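Lakitz 8-Bottle Counter Cabinet for Open Wine

For restaurants, wine bars and pubs that pour by the glass

Home > Behind the bar > Wine preservation > Lakitz

We've had a Lakitz running in our own tasting room at Festhorpe for long enough now to have opinions about it, and nearly all of them are good. If you pour by the glass and you're tired of tipping half a bottle of something lovely down the sink on a slow night, read on.

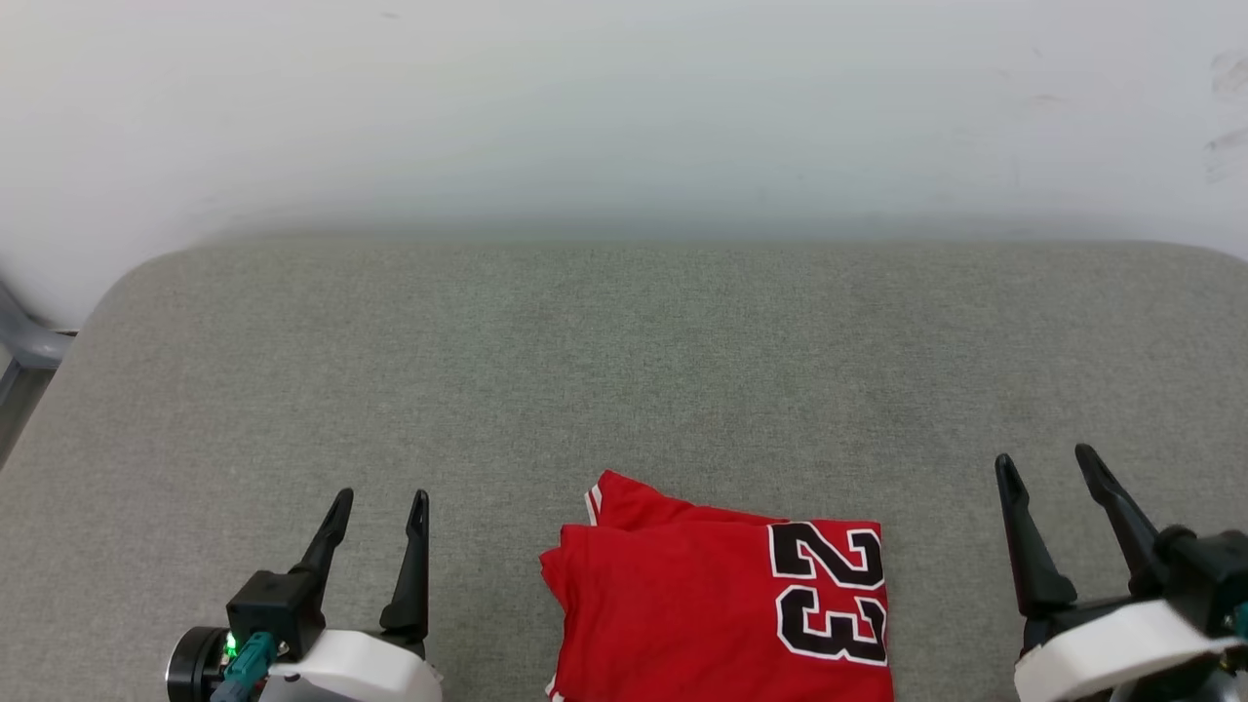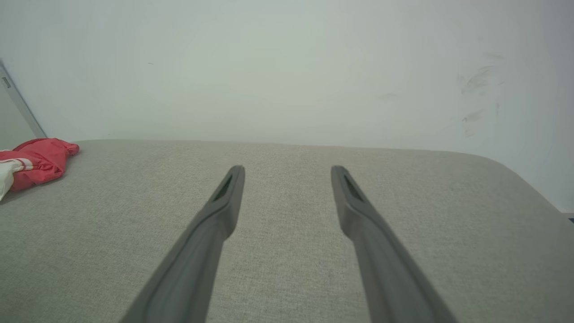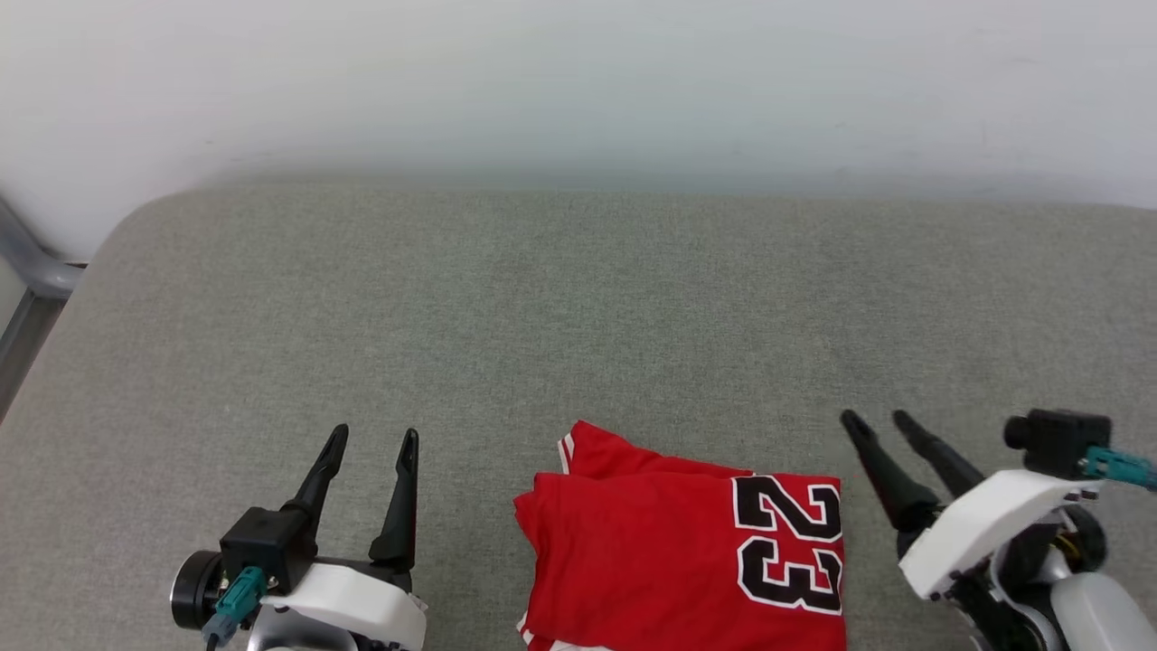 What it does

The Lakitz holds 8 open bottles upright on the counter, keeps them at serving temperature and lays a blanket of argon over the wine each time you pour. Argon is heavier than air and has no taste or smell, so it sits on the surface and keeps the oxygen off. The idea has been about for years. What we like so much here is how little fuss there is in using it: open the bottle, push in the stem, hang the bottle in its bay, close the door. A new member of staff can be shown the whole thing between two tables ordering.

The cabinet is split down the middle into two zones of four bays each. Most places run whites and rosé on the left and reds on the right, but both zones cover the same range, so you can go all white in July and swing back to mostly red once the evenings draw in. We did precisely that last year and it took one press of a button and an hour's patience.

Pouring

Each bay has its own spout and its own three buttons, for taste, small and large. You set the volumes yourself from the menu on the front panel. The taste button is our favourite part! Guests who would never risk a full glass of something unfamiliar will happily try a mouthful, and more often than you'd expect they stay with it. We've poured far more Grüner Veltliner and Cinsault since the cabinet arrived, and those used to be bottles we were nervous about opening on a quiet evening.

Flow is gentle, with no splashing and no froth. Sparkling wine is a different matter – please don't put it in. The cabinet isn't built for the pressure and the fizz wouldn't survive the trip through the tube. We keep ours in the fridge with an ordinary clamp stopper.

How long does the wine keep?

It depends on the wine, so we'd rather tell you what we've found than promise a figure. Young, fresh whites hold up well into the following week. Sturdy reds do better still, and one Syrah seemed to us nicer towards the end than at the start (opinion in the tasting room was split). Old and delicate bottles are the ones to be careful with. The gas protects whatever is in the bottle, but it can't help a mature Pinot that was already fading when the cork came out.

Write the opening date on the little slate tag above each bay. There's a chalk pencil in the box. It goes missing within a fortnight, so any wax pencil will do.

Gas

The cabinet takes the standard Grirnness refill cylinder, which sits in a pocket at the back and screws in by hand. One cylinder is good for 400 pours at the small setting. If you mostly sell large glasses you'll get fewer, and if you do a lot of tasters you'll get more. A gauge on the front shows what's left, with an amber light when you're on the last stretch. Do keep a spare in the building. Ours ran out at half past seven in the evening, once, and we have kept two in the cellar ever since.

Cleaning

Every 5 days, or whenever you change a bay from red to white, run the rinse programme. You hang a bottle of warm water in the bay, hold down the taste and large buttons together, and put a jug under the spout. The spouts pull off for soaking, and the drip tray goes in the dishwasher. The door seals want a wipe with a damp cloth and nothing stronger.

Once in a while take out the stems and look along them in good light. Reds leave a dark ring near the top that the rinse doesn't always reach. The thin brush supplied with the cabinet gets it off in seconds.

What fits

Standard Bordeaux and Burgundy shapes both go in without trouble, and so do most tall Alsace and Riesling bottles, though you'll need to drop the base plate to its lower notch first. Magnums don't fit. Very wide Champagne-style bottles, which some growers use for still wine, are tight and may rub the divider. Screwcap or cork makes no difference, as the stem has a soft collar that grips either neck.

Counter, power and noise

It plugs into an ordinary socket. Leave a hand's width clear behind it for the warm air, and don't push it up against the coffee machine or the glasswasher. Two people should lift it. The fan hums, which you will notice in an empty room and forget as soon as the first guests arrive.

The valves are made by Nakpan and are rated for 3000 openings before they need a new washer. Washers come in a strip of ten and can be swapped with the key in the box – fiddly the first time, quick after that.

In the box

Cabinet with two glass doors
Bottle stems with collars, one per bay
Drip tray
Slate tags and chalk pencil
Cleaning brush and valve key
First gas cylinder
Printed guide

Finishes

Matt black or brushed steel. The steel shows fingermarks and the black shows dust.

Trying one out

You're very welcome to come and pour a few glasses at the Festhorpe tasting room before deciding. Bring a bottle from your own list if you like, and we'll put it on while you're here. Afternoons are best, before service starts. Demonstrations pause for stocktaking in May.

Related items

Grirnness refill cylinder, single
Grirnness refill cylinder, pair
Nakpan washer strip
Spare stem and collar
Replacement drip tray for Lakitz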